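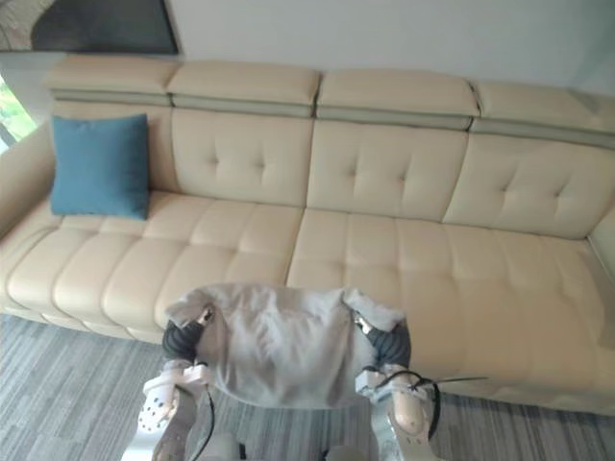
Two arms, one cloth, one sofa. The state of the art in tidying up.

Threads > Home Tech > Robots and Chores

Sun 19 November

1/ People keep asking me if machines can do the housework yet. My answer has been "nearly" for so long that I've started saying it about my own housework.

18 replies · 156 likes

2/ Take the cloth up top. A cloth is a nasty thing to give a robot. A mug is the same shape whichever way you pick it up. A cloth is a new shape every time you look at it, and half of it is hiding behind the other half.

3/ So I'm more impressed than I sound by a grip at each side and a top edge pulled tight. Soft fingers help. The old hard pincers I saw at the Wurnell show in January treated a tea towel like a hostage.

184 likes

4/ Now the sofa. Whoever designs leather sofas has plainly never wiped one. Channels all along the seat, buttons in the back, stitching everywhere. Crumbs love it. My own is a Grecu three-seater and I could feed a family from the gaps.

5/ A flat table is a fair test for a wiping machine. A seat with ridges wants you to press, ease off, follow the groove and press again. I do this badly, with a hoover nozzle, while swearing.

6/ And what do you do about the cushion? Lift it, clean behind it, put it back, give it a karate chop if you're that sort of household. That's four jobs, and the last one is a matter of taste.

7/ Shop floors are a bit further on. The Miver warehouse near me has a floor scrubber that does its rounds all night and is very good at it, provided no one leaves a pallet out. Someone always leaves a pallet out.

100 likes

8/ Plulach reckon they'll have a home helper that folds, wipes and puts away. Lovely. I'd like to see it meet a fitted sheet. I've been at those for over 2 decades and I still roll them into a ball and shut the cupboard quickly.

9/ Where I've got to: holding, yes. Spreading out, getting there. Knowing when a thing is clean enough, not yet, and I'm not sure my household has agreed on that either.

10/ Would I have one in the living room? Yes, tomorrow, if it did the skirting boards. I'd even move the furniture for it. Once.

Shared 2 times

More from this thread's author
Why my robot hoover is frightened of the rug
Folding a shirt: man, machine, chair
The dishwasher is a robot and I won't be argued with
Window cleaning gadgets, ranked by how far they fell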